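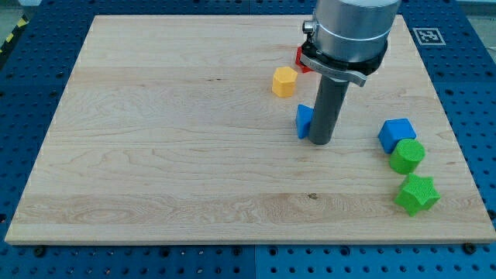 FOR IMMEDIATE RELEASE
May 20, 2022

Firwood Neighbors Network opens sign-ups for its new family block grants

I've been running the Firwood Neighbors Network long enough to remember when our whole budget fit in an envelope, so you'll forgive me if I sound a little giddy. We have 84 small grants to give away this year, and starting today any family in Firwood or Katene can ask for one!

The idea came out of our January supper, where people kept telling us the same thing in different words. They had a plan for their block (a story hour, a walking group for new parents, a shared garden bed behind the bus shelter) and what they were missing was a bit of cash and somebody to call when they got stuck. So that's what we put together. We're calling it Plomovo, after the street where we held our first meeting.

Each grant is up to $2,000. You don't need to be a nonprofit and you don't need a bank account in your group's name. You do need two households on board, and at least one of them has to have a child under six at home. The form is two pages long and comes in English and Spanish. If you'd like to talk it through with one of us over the phone and have us fill it in, that's fine too - plenty of folks did it that way when we tried this out on the Katene side.

Every group that gets a grant is matched with a neighbor coach for 16 weeks. Coaches are parents and grandparents who have run something on their own block before. They'll check in every other week, and they can help with permits, flyers, or finding a room when it rains.

We mailed a survey before we set any of this up, and 727 households wrote back. I read every one of them at my kitchen table. A lot of you asked for evening meetings with food and someone to watch the kids, so our info nights will have both. The first is at Stosow Hall, doors at 5:30, dinner at 6. Parking behind the hall is free after 5, and the number 9 bus stops across the street. Come for the pasta and leave early if you have to, we won't be hurt.

Already got money from us in the past? You can still apply, as long as your last project report is in. (You know who you are!)

Forms are at the Stosow Hall front desk and at both library branches. Reporters who'd like to come to an info night are welcome - please check in at the desk first, and ask parents before taking pictures of their kids.

###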